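Speaker notes: Teaching by hand, teaching by remote
Khải Cao, Dromstead
November 2019

Slide 1. Title. Say who I am and who paid for the work. Jhonatan Mosquera built the remote rig and takes the hardware questions at the end.

Slide 2. The task. Open a cabinet, reach inside, close it again. Short to state. Contact happens in a narrow space, and the arm blocks its own view for part of the reach. Mention that all results tonight are from the simulator. Real arm results are in the February report, and I will not quote them from memory.

Slide 3. Two ways to show a task. By hand: a person holds the arm and moves it through the motion while the joints are logged. By remote: a person moves a handheld controller and the arm follows. In simulation there is no arm to hold, so for the by-hand set we moved a passive copy of the arm on a bench and replayed its joint angles in the simulated kitchen. Pause here. People confuse the two sets later if this is rushed.

Slide 4. The data. 700 demonstrations, split evenly between the two methods. 9 operators. Each operator did both methods, in mixed order. Operators saw the wrist view only. They asked for a second view and we said no, on the grounds that the policy would not have one either.
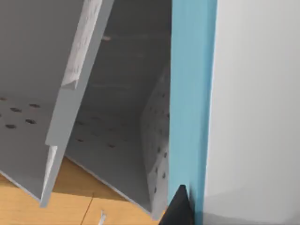

Slide 5. What operators do near an edge. With the passive arm they move in one sweep and correct late. With the remote controller they stop, adjust, stop again. The pauses end up in the log. A policy trained on raw remote data learns to pause too, and sometimes it never leaves the pause. We trim any stretch where the commanded speed is under the threshold for more than two seconds. Show the before and after plots. Axes are time and tip speed, same scale on both.

Slide 6. Contact. The passive arm has no force feedback from the simulated cabinet. Replay therefore pushes the finger into the side wall in a number of runs. We dropped those runs. Do not skip this point; Ung asked about it last time and it is a fair complaint. The remote rig stops at contact, so its runs were kept as recorded.

Slide 7. Training. Same network, same number of steps, three seeds per set. Table is on the slide. Read out the row labels and let people look at it.

Slide 8. Mixed set. Train on by-hand data first, then fine-tune on trimmed remote data. The sweep comes from the first set and the careful last part of the reach comes from the second. Reversing the order gave worse closing motions. I do not have an explanation. Say so.

Slide 9. Open items. Camera placement on the wrist. Operator fatigue in long remote sessions. Whether the trim threshold carries over to the Tidport cabinets, which have deeper shelves.

Questions. If asked about the file format, point to the appendix. If asked about controller lag, hand over to Jhonatan.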